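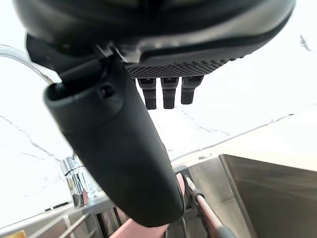
Sikura 39 Tower Fan Review

Posted March 2023

I bought the Sikura 39 in January, when nobody wants a fan and the prices drop. It replaced a box fan that had rattled in our bedroom window for years. I have now run it most nights for two months, mainly for the noise and to push warm air from the hall into the back bedroom, which never heats properly. I paid full price less the winter discount, and Sikura did not send me anything.

The 39 in the name is the height in inches. It comes in two pieces plus a round base that splits in half. Four screws hold the base together and a plastic collar threads up from underneath. The power cord has to be fed through the collar before you tighten it. The instructions show this in step five, after you have already tightened it in step four, so read ahead. Once I had done it over again the fan stood straight and has stayed that way.

Controls

There are five buttons on top and a small remote. Four speeds, a timer in one-hour steps up to eight hours, swing, and a night mode that turns off the display and drops to the lowest speed. The buttons beep. There is no setting to stop them beeping, and I have looked through the manual twice. The remote makes the fan beep too. If you share a room with a light sleeper this is the biggest fault of the whole product.

The remote runs on a coin battery, included. It clips into a slot on the back of the fan, and the clip is tight enough that it has not fallen out.

Airflow and noise

Speed one is very quiet. I can hear it if I listen for it. Speed two is what I use to sleep, a low steady rush with no motor whine. Speed three is fine for a kitchen. Speed four is loud enough that we turn up the television, and it doesn't seem to move much more air than three does. I could feel speed two from the foot of the bed, which is as far as I need.

The swing is smooth but wide. You can't set a narrower arc, so in a small room the fan spends part of each pass blowing at a wall. I leave swing off and point it by hand. The base slides on wood floors without scratching and is harder to turn on carpet.

Cleaning

The rear grille comes off with one screw. Behind it you can get at most of the blower with a soft brush or a vacuum on low. The front grille does not come off at all, and dust collects in the lowest few slots where a cloth won't reach. After two months there was a gray line of it. I used an old paintbrush. With the old box fan I could take both sides off and rinse them in the tub, and I miss that.

Compared with the Poltell

Before this I borrowed a Poltell tower fan for a week. The Poltell is shorter, and heavier at the bottom, and harder to knock over. It has dials and no remote. It was louder on its lowest speed than the Sikura is on two, and that settled it for me. If you want something for a workshop or a porch, I would take the Poltell, because there is less on it to break and the dials work with gloves on.

I also looked at the Sarmiento pedestal fan in the store. It moves more air than either one but needs a good deal more floor space, and the display model had a wobble in the neck.

Small complaints

The cord is too short. Ours just reaches the outlet behind the dresser and would not reach anything else. The display is bright blue when night mode is off. If the power goes out, the fan forgets its settings and stays off when the power returns – worth knowing if you leave one running for a pet.

The warranty is one year, and you have to register on the Sikura site to get it. The form asked for a serial number that is printed under the base, so copy it down before you put the thing together.

Would I buy it again? For a bedroom, yes, at the January price. At the regular price I would wait for a sale. I would also like a version that doesn't beep.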